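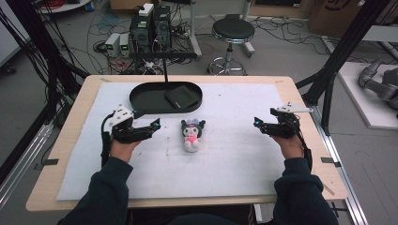 By Hinata Furukawa | Workshop furniture | Updated 26 Feb 2021

Retley Bench Mat, white

Foam-type mat for worktops, sold by Firano. The Retley goes over a table and gives a soft, pale surface for handling small items such as plush toys, trays and folded cloths. It covers most of an ordinary bench and leaves a strip of the tabletop showing at the edges.

The mat is not supplied with fixings. Small clips at the left and right sides will hold it to the table, and black ones are stocked under Accessories. Clip one side first, smooth the mat across by hand, then clip the other.

Surface
White, with a fine pink and grey speck. The speck is faint and can vary from one batch to the next. Dark items show up well against it.

Care
Wipe with a damp cloth and a little washing-up liquid. Leave flat to dry. Do not fold it for storage; roll it with the top side facing out. Do not put hot pans or soldering irons on it.

Weight and packing
Each mat weighs about 200 g and comes rolled in a cardboard tube. Trade orders are packed on pallets of 158.

Goes with
Verbruggen oval tray, black, raised rim
Uria round stool, black seat, chrome base with foot ring, on casters

The Uria stool is sold separately and is sent in its own box. Allow an extra two working days.

Returns
Unused mats can be sent back within 30 days. Cut mats cannot be returned. For cut sizes or trade prices, write to Maarten Prins at the sales desk and give the length and width of your table.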